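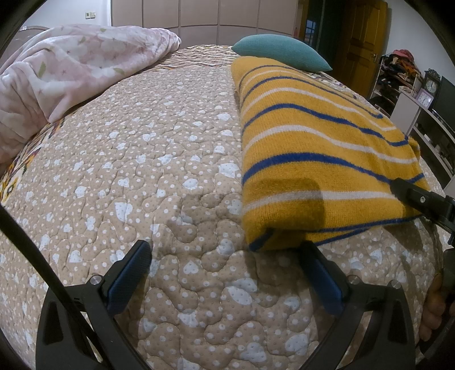 Is the Hakeck mound round or square?

Square at the bottom, as far as the trench goes, and anyone's guess higher up. The plough took the shoulders off the upper stage long before any of us got paid to care.

August 21, 2024. Finds hut, Eltby.

Spent the morning redrawing the section from Trench 2, the one I drew beautifully in May and got wrong. I had the old ground surface as a thin gray line running flat under the whole mound. It does run under the mound. It also dips at the east end, which I smoothed out at the time because my pencil wanted it flat. Wenceslao Meléndez spotted it from the photos in the time it took me to find my glasses. He was very nice about it, and I would have preferred shouting.

So, corrected: buried soil dips at the east end, then a band of clean yellow clay, then the turfy stuff. The clay is the first thing they dumped. It stops dead at the kerb line, and the kerb line is straight for as long as we have it. That is the whole case for a square lower stage. One straight side. I have seen religions founded on more.

The Zavala report from the last dig says "circular throughout" and has a lovely plan to prove it. The plan is drawn with a compass. You can find the little hole in the original where the point went in. No stones are marked on the curve at all.

Bags: 168 in the register, 26 still unwashed. Most are the brown coarse ware that looks like burnt toast and is about as easy to date. Bag with the rim sherd was shelved under Trurnard, which is a different site with a different budget code. Moved it back. If you took it over there, please own up, I only want to know how.

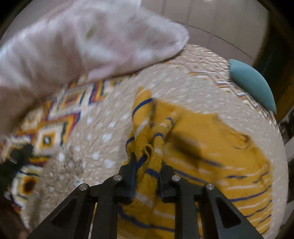
The rim is the one thing worth getting excited over, and I am trying not to. It came out of the clay band, so it went in with the first dump or before it. Same shape as the pots from the Trurnard ditch (possibly how it ended up on that shelf, now I think of it). If it really matches, the two mounds are closer in age than the guidebook allows. The guidebook says 4,000 years for Hakeck and nothing for Trurnard, and gives no source for either.

Wenceslao wants to call the shape in the interim note. I want another corner first. A square has four and we have none, only a side. We settled on "straight-sided in the area examined," a phrase that has never thrilled a reader yet.

Still to do:
Ink the new section and write VOID across the May one, large.
Wash the rest of the bags.
Ask the farmer if we can extend Trench 2 north to where the kerb ought to turn. Ask after he has had lunch.
Check levels on the upper stage against the Zavala ones. Theirs come out higher than ours all the way across, so either the mound has sunk or somebody's benchmark was a gatepost.

The stove in the hut is smoking again. Soil samples moved to the back shelf, lids on.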